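How do you price tickets when half your founders' event is sponsored?

Posted by Dudás, December 17, 2023

Hi all, first time asking anything here so be gentle! I'm putting together an evening get-together for women who run small businesses in our area. Drinks, a grazing table, a short panel, then lots of time to mingle. We have a venue, a lovely old hall called the Stosico, and it holds 72 people if we keep it standing only, which I think we will.

My problem is the money. The hall, food and drinks come to 1769 dollars all up. A local packaging company, Suvemex, has offered to pay for the drinks, and I have 4 other businesses who say they would like to "be involved" but haven't said what that means. Some want to give product for the goodie bags, one wants her banner by the door, and one wants free tickets for her entire team (she hasn't told me how big the team is, which makes me nervous).

So do I set the ticket at full cost and treat the sponsor money as a cushion? Or do I take the sponsors off first and give everyone a cheap night? I was thinking 28 dollars a head. My co-host thinks that's too high for something in its first year and wants it free. I went to a free one last spring and I swear a third of the name tags were still on the table when I left.

The goodie bags are also eating my living room. Everything arrives in dribs and drabs and I've been sorting it into boxes by sponsor, so if anyone has a smarter way to do that, I'm all ears.

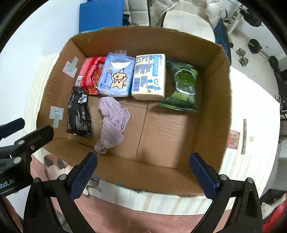 Ledska

Charge the 28. I've run a breakfast series for women in business for a good while now and the free ones are always the ones that hurt. People sign up from the couch, then it rains, or the kid has a cough, and you've already paid the caterer for every one of them. Once there's money down they show up, or they send a friend in their place, and that's fine too.

On the sums, price it as if no sponsor exists. Sponsors say yes in a rush of good feeling and then the person you talked to goes on leave and the invoice sits there for weeks. At your price you cover the whole bill with the hall nearly full, and if you only sell most of it, the drinks money makes up the gap. If you end up with extra, put it toward the next one or give it to a women's shelter and tell your guests you did. They love that – and they remember it when the next invite goes out.

For the business that wants tickets for her team, write back today and say you can offer two. Just two, with the logo on the welcome sign, and the rest at the normal rate. Do it by email so you both have it in writing. I left this vague once and had a whole table of people I'd never met eating the cheese before the paying guests got in!

Also, ask the hall whether your 72 includes you, the panel and whoever is pouring. Mine did and I found out the night before.

sunday_soiree

We just did donations at the door. Worked ok. Get a card reader though, hardly anyone carries cash.

MapleAndMint

I agree with most of what Ledska wrote, but I'd keep a few cheaper spots back for women who are only just starting out. We do a small batch at half price, no proof needed, you just pick it on the form. I was worried everyone would grab them and they didn't. Some people paid extra to cover someone else, which made me a bit teary at my kitchen table.

As for the goodie bags, stop sorting by sponsor! Give everybody one cut-off date for drop-offs, a week before the event, and don't start packing until it has passed. Then lay it all out down a long table, hand each friend a stack of bags and walk along it in a line. We had ours done before the pizza came. If a sponsor doesn't send enough for every bag, hold that product back and use it as a door prize. People do compare bags, I've seen it happen in the parking lot.

One more thing, get the banner lady to tell you the size of her banner. Ours blocked the coat rack.

Dudás

Thank you so much, all of you. I've emailed about the two tickets and my stomach hurts but it's sent. Going with 28 and I'm going to try the half-price spots. Will ask the Stosico about the headcount in the morning.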